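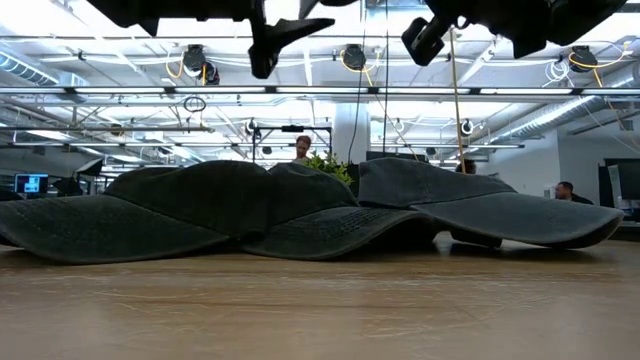 Unit 4: Comparing two grippers on soft items

Handout by Beathag Moncrieff. Read before the August lab.

Caps are a useful test item. The brim is stiff, the crown folds, and two caps pressed together are hard to tell apart in dark colors.

For each gripper, run 16 picks with the caps touching and 16 with them spread out, 32 in all. Log every try, including misses. Score a pick only if one cap comes up – two at once counts as a miss.

Change one thing at a time. Keep the finger opening and arm speed fixed while you compare camera views. 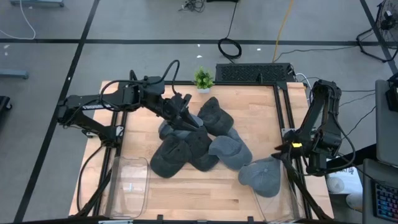

Two-arm table with caps and clear bins, seen from overhead.

Write down which part of the cap the fingers closed on: brim, crown or button. Use the Setiawan log sheet, one line per pick. Hand in both sheets with your settings.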